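3.2 Packing, carrying and the reuse of thin bags

Household studies of plastic bags have mostly relied on what people say they do. A respondent is asked how many bags were brought home in the past week, how many were used again and for what. The answers are useful for comparing one town with another, but they tell us little about how a bag gets from the checkout to the kitchen and why it is kept or thrown out once it is there. In this section we report on the packing and unpacking stage, using the diaries collected in Pasine and the follow-up visits made to a smaller group of the same households.

The diary set contains 3787 bag entries from 120 households. Each entry covers one bag on one trip and gives the shop, the type of bag, the main contents, the way the bag was carried and what was done with it after unpacking. Entries were left in the set if one field was blank and dropped if two or more were. Follow-up visits were made to 40 of the households in April, after the diaries had been returned and coded. The visits were short. Respondents were asked to talk through their last shopping trip and to show where they kept used bags.

Thin bags were sorted into two groups. The first is the roll bag, torn off in the produce aisle and tied or twisted shut. The second is the handled bag given or sold at the checkout. Many respondents did not separate these in speech and called both "the plastic ones," so the diary form used a small line drawing of each. We kept heavier woven and cloth bags as a third group, and these are discussed in Section 3.4.

Fruit was the category in which the two thin types overlapped most. Shoppers at the Feda market, where most stalls sell loose produce by weight, often had several kinds of fruit put into a single handled bag at the last stall they visited. Shoppers at the larger supermarket on the Workwood road tended to use one roll bag per kind, as the scales there print a label for each, and then placed the roll bags inside a handled bag. The same week's fruit could therefore come home in one bag or in five. This difference in shop practice explains more of the variation between households than income or household size does, and we return to it in the discussion of Table 4.
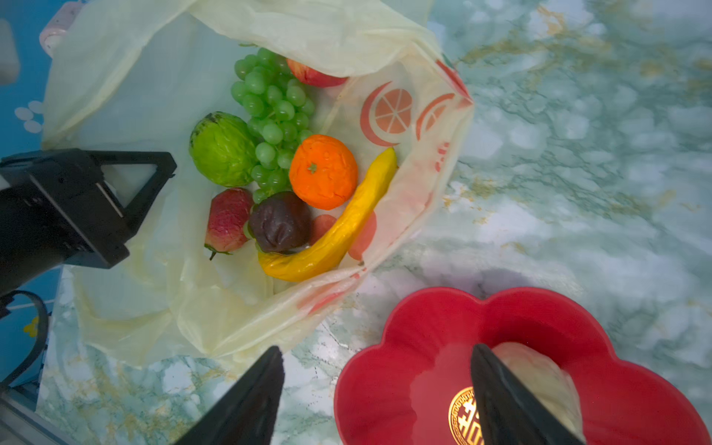 Mixed bags were unpacked differently from sorted ones. In the follow-up visits, respondents who bought mixed fruit said they opened the bag on the table or counter and took out what would bruise first, leaving the rest for later. Some left the remaining fruit in the bag until it was eaten. Respondents with sorted roll bags were more likely to put each bag straight into the refrigerator without opening it. The roll bag then stayed with the fruit to the end and was thrown out with the peel or the last spoiled piece. It was seldom listed as reused.

Handled bags had a longer life. The most common second use was as a liner for a small trash can, followed by carrying lunch or shoes and by storing other bags. A bag had to pass a few plain tests before it was kept. It had to be dry, it had to have both handles and it could not smell of fish or onions. Holes mattered less than we expected. Several respondents kept bags with small tears for paper or clothing and used the sound ones for anything that might leak.

Figure 3. An open thin bag holding mixed fruit. Artificial fruit is shown.

The weight of the load also had an effect. Handles stretch when a thin bag is filled with dense items such as apples or potatoes, and a stretched bag was often judged "finished" even when the body was sound. Doubling was the usual answer. At Feda the sellers doubled bags without being asked, and respondents treated the inner and outer bag as a pair — some recorded them as one bag, some as two. We recoded all such cases as two bags where the notes made the doubling clear. Where they did not, the entry was left as written, so the totals for Feda should be read as low.

An earlier survey by the Gulyás group found a strong link between storage space and reuse. Our data show the link only in part. Households with a fixed place for used bags, such as a drawer or a hook behind a door, did report more second uses. The size of that place made little difference. A household with one full drawer threw out new bags as they came in, while a household with a hook took from the hook daily and seldom had more than a handful on it.

Two limits should be noted. The diaries cover shopping for the home only, so food bought and eaten on the way is missing, along with the bags it came in. Respondents also filled in the last field, on disposal, at very different times. For bags still in storage when the diary was returned we used the code "kept," which says nothing about whether they were ever used again.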